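Clearing the Table at Clongate: the After-Dinner Set

Lorraine Hulme asked for a page about how we clear up at Clongate, and I said I'd do it if I could be rude about it. The claim is that bins and trays by the table make the job quicker than carrying everything to the sink. I've washed up in this house for 62 evenings and I remain to be convinced.

The idea came from Phyllis Goodall, who saw it done at Sorkstead and came home full of it. Scraps go on one tray, cups go in a rack, and the rest is supposed to sort itself out. At Sorkstead they have a proper kitchen with two sinks, which may have something to do with how well it goes there.
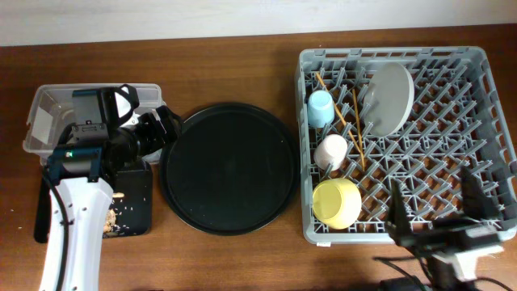 I'll give the rack its due. Cups laid on their sides between the pegs don't roll about, and grey plastic doesn't show every tea stain. Whether it beats a washing-up bowl is another matter. Declan Pilkington says it does, but Declan dries up 5 times a year.

The big round black tray is the part I can't see the point of. It takes up the middle of the table, where people want to put their elbows, and it shows every smear. Phyllis says it will earn its place in December when we have guests. She said the same of the fondue set.

Crumbs are my real complaint. A small tray for scraps is fine until someone tips a plate at it from a height, and then you're wiping the wood as well. Roxana Agudelo suggests a deeper one with a lip. I suggest scraping plates over the bin, as we did before.

The clear plastic box can stay. At least you can see what's been put in it without taking everything out again.

Comments to Lorraine, please. I'm on the rota until nine and won't be answering.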